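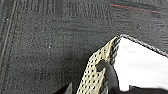

Llevaba meses queriendo ir a la jornada de puertas abiertas de Risteo y siempre se me pasaba, así que este julio me apunté nada más abrirse la lista – y menos mal, porque solo entrábamos 39 por turno. Yo iba a ver robots grandes, de los que levantan puertas de coche, y acabé pegado casi toda la tarde a una mesa donde la cosa consistía en coger tela, correas y materiales blandos. La superficie gris oscuro con letras en relieve ya la conocía de los vídeos que cuelgan, pero lo que me enganchó fue ese dedo curvo apoyado en una tira beige llena de agujeritos negros, pegada a una pieza blanca con el borde como trenzado. ¡Qué cosa más tonta y qué rato me tuvo allí!

Para quien no conozca el sitio: Risteo está al fondo del polígono de Drastlow, nave 2133, y llegar en autobús tiene su gracia. La parada te deja en una rotonda sin acera y hay que caminar un buen trozo junto a un almacén de azulejos. Si vais en coche, aparcad antes de la barrera, que luego dar la vuelta es un lío (lo digo por el señor del monovolumen que iba delante de mí, pobre).

El recorrido tenía 4 zonas. La primera era una charla con diapositivas, correcta, algo larga. La segunda, un brazo que apilaba cajas detrás de una valla, muy vistoso, y ahí se quedaron todos los niños con la nariz en el metacrilato. La tercera era la mesa de los materiales blandos, que ellos llaman Vukex, y la cuarta era la cafetería, que no sé yo si cuenta como zona, pero en el folleto venía numerada.

En Vukex nos atendió una chica muy paciente que llevaba toda la tarde repitiendo lo mismo y aun así contestaba con ganas. Le pregunté lo que supongo que pregunta todo el mundo: por qué cuesta tanto coger una correa si una caja de diez kilos la levantan sin despeinarse. Me dijo que la caja siempre tiene la misma forma y la tela no, que se dobla, se escurre, y que si aprietas de más arrastras lo que hay al lado. Luego nos dejaron probar a nosotros con unos mandos. Yo lo intenté tres veces y a la tercera conseguí levantar un trapo de cocina casi cuatro segundos. Mi cuñada lo hizo a la primera y no ha dejado de recordármelo desde entonces.

Lo que más me gustó fue poder ver la mesa en la pantalla tal como la ve la cámara de la muñeca. Desde tan cerca todo cambia de tamaño: unas motitas blancas que de pie ni habría notado parecían piedras, y una tira con puntos ocupaba media vida. Me costó un rato entender qué era arriba y qué era abajo, y ahí comprendí por qué yo era tan torpe con los mandos (bueno, por eso y porque soy torpe).

Pegas, alguna. En la nave hacía un calor tremendo, el micrófono de la charla se acoplaba cada dos frases y en la tienda solo quedaban camisetas de la talla XS. También eché de menos que explicaran algo de Venter, el programa con el que preparan los movimientos, porque salía el nombre en todos los carteles y luego no había ni una pantalla dedicada a eso. Pregunté en el mostrador y me dieron una pegatina.

Aun así, volvería. Me han dicho que en la próxima quieren alargar el turno de los mandos, y si lo hacen pienso ponerme el primero y practicar antes en casa con las pinzas de la ensalada. El café, por cierto, buenísimo, y los bocadillos de tortilla se acabaron a las seis, así que id merendados.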